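## 4. Installer la clôture électrique des chèvres (sans y laisser ses nerfs)

Bon, on arrive au morceau que tout le monde me réclame. J'ai monté mon premier filet électrifié chez Stirnia, la petite ferme où j'ai appris le métier, et je l'ai monté de travers : trois chevrettes étaient dans les blettes avant le café. Depuis, je procède toujours dans le même ordre, et c'est cet ordre-là que je vous donne.

### Ce qu'il faut sortir de la remise

- l'électrificateur (le mien est un Moltorard, sur batterie)
- le filet, avec ses piquets déjà enfilés
- un piquet de terre en acier galvanisé, un mètre minimum
- un testeur de clôture, le modèle à cristaux liquides de préférence
- une débroussailleuse, une masse et des gants secs

### Le montage

1. Fauchez une bande de la largeur de vos deux bras tendus sur tout le tracé. Ras, vraiment ras ! L'herbe mouillée qui touche les fils du bas vous mange la moitié du courant.
2. Déroulez le filet à plat, sans tirer. S'il s'emmêle (il va s'emmêler), on secoue doucement et on respire.
3. Plantez d'abord les piquets d'angle, puis les autres. Dans un terrain caillouteux comme le mien, je fais des avant-trous avec une vieille barre à mine.
4. Tendez les angles avec une cordelette vers l'extérieur. Un filet qui fait le ventre, une chèvre le comprend tout de suite.
5. Enfoncez le piquet de terre dans le coin le plus humide que vous ayez. Le mien est derrière l'abreuvoir.
6. Raccordez la borne rouge au filet, la borne verte à la terre, et seulement après, mettez en marche.

> **Attention :** électrificateur éteint pendant tout le montage, même « juste pour voir ». Et jamais deux appareils sur la même clôture.

Pour un filet seul de 200 mètres, ma batterie tient 13 jours en avril, et je la recharge sans attendre qu'elle soit à plat. Notez la date de chaque charge quelque part, sur le couvercle de la batterie ou au dos de la porte. Moi j'écris au marqueur et je repasse dessus quand ça s'efface.

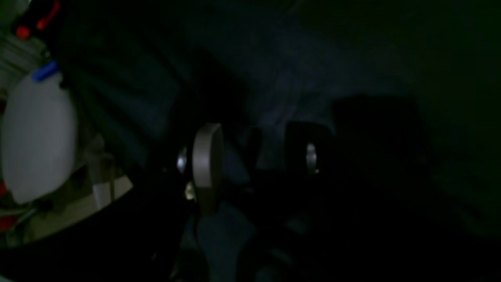 Melina Karamanlidis m'a écrit que chez elle l'étape 5 ne suffisait pas : en terrain sec, il lui a fallu trois piquets de terre reliés entre eux, espacés de trois mètres, et elle verse un seau d'eau au pied de chacun quand l'été s'installe. J'ai essayé sur la parcelle du haut, et elle a raison, le testeur est remonté d'un coup. Faites comme elle si votre sol craquelle.

### Présenter la clôture au troupeau

1. Choisissez un petit parc déjà fermé en dur et installez le filet à l'intérieur, contre un seul côté.
2. Faites entrer les chèvres en plein jour, le ventre plein. Une chèvre affamée fonce, une chèvre repue vient renifler.
3. Restez là. Ondieki, mon bouc, a mis le nez dessus, a sauté en arrière et m'a boudée toute la soirée.
4. Laissez-les deux jours dans ce parc avant d'ouvrir la vraie pâture.

> **Note :** les bêtes à cornes demandent plus de surveillance, surtout les jeunes. Istidine, ma plus petite, s'est prise dans les mailles la première semaine. Je passe maintenant matin et soir, et je retire le filet s'il n'est plus alimenté.

### Si ça ne claque pas

- **Le testeur affiche presque rien :** faites le tour à pied, une branche est sûrement tombée dessus.
- **Ça marche le midi et plus le matin :** c'est la rosée, donc l'herbe, donc retour à l'étape 1 (désolée).
- **Tout semble bon mais elles sortent quand même :** mesurez la hauteur du filet. Sofia Rallis m'avait prêté un filet à moutons de 84 centimètres, et mes chèvres le passaient sans élan !

Pour les clôtures fixes et le portail, voyez la section 5.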